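Plokel Track 4
Pose tracking and episode tooling for hand-held grippers
Plokel / Software / Data capture / Track

Overview

Track 4 takes the wrist camera video and motion sensor log from a hand-held gripper and returns a six-axis path of the tool, time-stamped against every video frame. It also cuts long recordings into episodes, checks each one and writes them out in a layout your training code can read. It runs on an ordinary Linux workstation and does not need markers on the walls or cameras on stands.

The tracker was written for working rooms. Most of our customers record at a spare table while colleagues get on with other jobs behind it, so the background moves, people walk past and the ceiling lights come in and out of view whenever the wrist turns. Track 4 looks for features that stay put – bench edges, shelving, light fittings – and gives less weight to anything that moves independently of them.

Close to the table there is often little to hold on to. A plain white top under bright light offers few corners, and the operator's sleeve casts a shadow that slides across it as the hand moves. The shadow filter marks such areas and leaves them out of the position estimate until enough fixed detail returns.
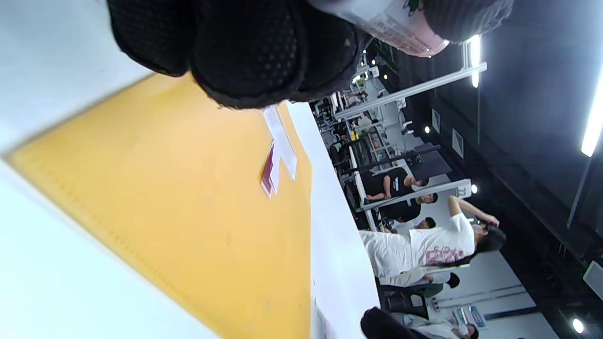
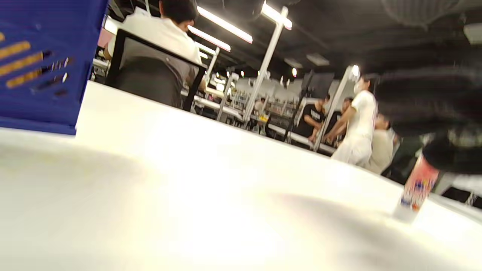

What's new in this release

Tilt handling. Earlier versions assumed the tool was held more or less level at the start of a recording. Track 4 reads gravity from the motion sensor and accepts any starting angle, including a full quarter turn.

Self-masking. Parts of the tool, glove or sleeve that hang in the view are found during the first few seconds and masked. You can edit the mask by hand and save it with the gripper profile. If you change pads or fit a different jaw, make a new profile.

Near-object blur. Items held very close to the lens are no longer treated as lost frames. The tracker leans on the motion sensor for short gaps and reports the gap length in the log.

Episode cutter. Cuts are proposed from jaw opening and hand speed. Each proposal can be accepted, moved or thrown away from the keyboard. Batch mode accepts all cuts above a set confidence.

Face blurring. Optional, and off by default. Runs after tracking, so it has no effect on the path. Turn it on before export if other people work in the room.

Test results

Our acceptance set for this release was 1,014 episodes recorded at Grisside. Of these, 705 passed every check with default settings. A further 101 passed once the gripper mask had been redrawn. The rest were mostly fast wrist turns over bare tabletop, and we are still working on those. The full table, with settings, is included in the download.

Requirements

64-bit Linux, 16 GB of memory (32 GB advised for batch mode)
Graphics card with 6 GB or more
Video at 30 frames per second or higher, fixed exposure preferred
Motion sensor log at 200 Hz or higher
Lens calibration file for each camera

Works with

Eichhorn hand-held grippers, all models with the wrist camera bracket. Profiles are supplied.
Uncombe planner, through the path export plug-in.
Other grippers can be added with the profile editor. Allow an afternoon for the first one, as the jaw width has to be measured at several openings.

Known problems

Exported paths can jump by one frame if the video and sensor clocks were started separately. Use the sync gesture at the start of each recording.
The episode cutter misses a release when the object stays touching the pad.
Large mirrors or glass partitions still confuse the map – cover them or face the table the other way.

Licences

Sold per workstation, with one year of updates. Track 3 licences bought since November can be moved to Track 4 at no charge. Send the licence number from the Help menu to the sales desk and a new key will be returned by email.

Page last updated June 8, 2020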